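About us

July
By Milagros Insaurralde

Hello! I'm Milagros, and I run Wormont Karting with my old team-mate Liam Ó Briain. We started out sharing one tired 100cc kart between us (he always got the dry sessions, and I haven't forgiven him) and now we look after a small squad of club racers from our unit in Gesstead. Most of them are juniors, though we've a couple of grown-ups who came to watch their kids and ended up buying a helmet.

Liam does engines and most of the shouting. I do set-up, entries and data, plus the driving if somebody wants a second opinion on a chassis. Soledad Rivadeneira joined us from Garrido, where she'd been building gearbox karts, and she's the one to ask about axles, hubs and anything bent. She'll tell you if a frame is past saving, and she'll tell you quickly.

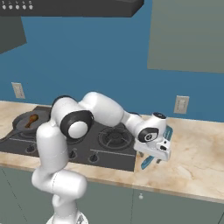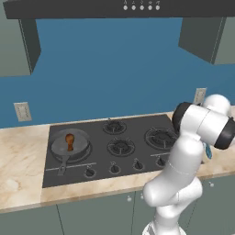

What we do

We run an arrive-and-drive package for the club rounds at Kisent – kart, tyres, awning space and a mechanic for the day. If you've got your own kart, bring it along and we'll just do the bits you don't fancy. Plenty of families do their own spannering and only want help with carburation or a seat fitting, and that's fine by us.

Testing is usually on the short circuit, which is tight and bumpy and brilliant for learning to brake properly. We cap it at 5 drivers per session so that I can stand at the hairpin and watch everybody!

Our racing

Ilgın Ekinci has been with us longest and carries number 121. She won her first final last season after starting on the back row, and I lost my voice completely. Abelardo Cisternas is new to seniors this year and getting quicker every time out, apart from in the rain – we're working on that.

Come and see us

We're at Unit 5, behind the tyre place, and the kettle goes on at 9am. Ring first if you're bringing an engine, as Liam likes to clear the bench.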